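Ullov 2 battery after the May update
Posted by tircombe_tim, June 6, 2020

Has anyone else's Ullov 2 gone strange since the May update? I take it off the charger at 98 percent, put it in my pocket, do nothing with it, and by lunch it wants feeding again. Before the update I could forget the charger at home and not find out until bedtime.

I've turned off background sync, location and the assistant that wakes up whenever my wife says "olive." No change. Support told me to restart it, which I had never thought of in all my years of owning electronics.

pocketlint44
Same here. Go into battery stats and look for Jindia Weather. Mine had checked the forecast 359 times overnight. It was drizzling the whole time. 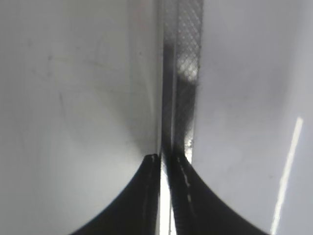

marrowbone disagrees and says the weather app is getting blamed for a modem problem. Uninstalled it the first day, phone still died before dinner. Airplane mode fixed it completely, if you don't mind owning a very expensive calculator.

pocketlint44
Well, removing it fixed mine. Maybe you're in a bad signal area?

marrowbone
I can see the tower from my kitchen.

quietmode
You could both be right. My Li tablet got the same weather app and it runs down too, and that one doesn't have a modem at all. My phone is fine on version 11, but I never installed the update, mostly out of laziness.

tircombe_tim
Okay, Jindia Weather is gone. Lunchtime and I'm at 71, so better, though still not what it was. Marrowbone, which build are you on? Mine ends in a letter and I don't remember it doing that before.

marrowbone
Mine ends in a letter too. Don't let them talk you into a factory reset, I lost all my alarms and it still drains.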